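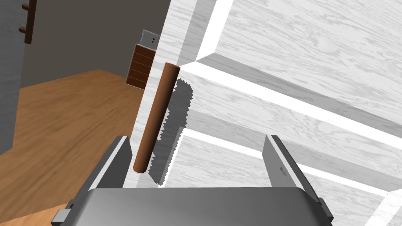
A wooden rod with rounded ends. Small carpentry jobs are covered under the Cluronby repair program.

Cluronby will reopen its small home repair program in June, with a higher limit per household and a shorter form, the town council decided Monday night.

The program pays for minor work that homeowners and tenants often put off, such as doors that stick, loose stair rails, worn thresholds and closet fittings. Each household can now claim up to $300 in materials and labor. Larger work, including roofs, wiring and heating, still falls under the separate county loan plan and is not affected by the vote.

Last year the town paid for repairs in 153 homes. Most were in the older blocks between Pokard Street and the rail line, where many of the houses still have their first set of interior doors. The town had money left at the end of the season, and a staff report blamed the old application, which ran to several pages and asked for two written estimates even when the job was a single hinge.

The new form is one page. Applicants need to show proof of address, describe the problem and say whether they want to do the work themselves or have it done. Those who choose to do it themselves will get a voucher good at the Chamoun lumber yard on Trerel Road. The yard will cut boards and trim to length at no charge for voucher holders. Everyone else will be matched with a contractor from the town list.

The town mailed notices to 1338 addresses over the winter to ask what residents wanted fixed. Doors came up more than anything else in the replies, followed by steps and handrails. Several people said an inside door would no longer latch after the dry months, and others said theirs scraped the floor badly enough to leave a mark.

Tenants may apply without waiting for the landlord to do it for them, but the landlord must sign before any work starts. The council left that rule in place after a short debate. It did drop a second rule that had kept people in two-family houses from applying if the other unit had been helped within the past year.
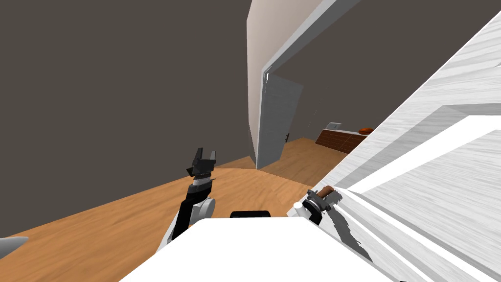

One tenant told the meeting that the signature rule was still the hardest part, and that she had waited all of last fall for a reply from an owner out of state. She asked the council to let the work go ahead if a landlord does not answer within 15 days.

The council did not vote on her request. Members asked the town attorney to look at whether a deadline of that kind would be allowed under state law, and the question is expected back on the agenda before the program opens.

There was also some discussion of how to handle homes where a small repair uncovers a bigger one. Under the current plan, a contractor who finds rot or a shifted door opening will stop, write up the problem and send it to the building office. The household keeps its place in the program and can use the money on another job in the meantime.

Forms will be at the front desk of Town Hall and at the Pokard Street branch library. Completed forms can be dropped off at either place until 4:30 p.m. on weekdays. Applications will be handled in the order they come in, except that homes with an unsafe stair or a blocked exit will be moved to the front of the list.

Households that received help last year may apply again for a different repair.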